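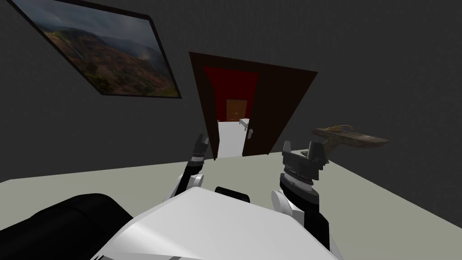 Two Thousand Sandals Are Not Enough

7/17/23

My job at Nivthorpe is to collect examples. A learning system has to see a task done before it can do the task, and someone has to do it first, over and over, with the arms. For most of this year the task has been picking things up from a table. One of those things is an old brown wooden sandal with a scuffed sole and a thin strap.

In April we had 2000 recorded runs with the sandal and a few other objects, all made in simulation. The success rate on our own test looked fine. Then we moved the table to a room with a different wall and it dropped badly. The sandal was the same and so were the arms. What the system had learned was partly the sandal and partly the room.

I think this happens in a lot of projects, and I think the usual answer is wrong. The usual answer is to collect more. More is easy to ask for and easy to put in a report. We did collect more, with the same two operators, the same starting pose and the same table, and we got a larger pile of the same thing.

What helped was changing what went into the pile. We now build rooms that have something in them. There are pictures on the wall, doors left partly open, another room showing through the doorway in a strong color such as deep red. The view is tilted in many of the runs. A simulated camera can be perfectly level every time, and a real one on a real machine seldom is. People who visit ask why the horizon is crooked. I tell them it is meant to be.

The object matters too. For a long time our set was cubes and cans, which came with the Zallo asset pack and were simple to grasp. A sandal is harder. The sole is long and flat, and the strap is a loop that looks like a handle. Some operators go for the strap and some go for the side of the sole. I used to want a rule about this. I no longer do, as long as each run is clean from start to finish and the operator commits to one way of doing it.

I would also keep more of the failures. At Fukberg, where I worked before, a run in which the fingers closed on air was deleted the same day. The runs that remained all went well from the first second, so the system never saw how a person backs off and tries again. We now keep the recoveries and label them. It takes an operator 3 extra clicks, and they complain about it, and I understand why.

There is a cost to all this. Varied runs are slower to make. A good operator used to finish 9 in the time it now takes to finish around 2, once the room has been changed and the object placed somewhere awkward, such as the far side of the table near the wall. Managers see that number and do not like it. A count of runs is a poor measure of a data set, but it is the one that fits on a slide.

Loureiro, our partner on the grasping work, still sends us a monthly target as a count. I would like the next agreement to name the rooms, the objects and the starting poses we have to cover, and leave the total out of it.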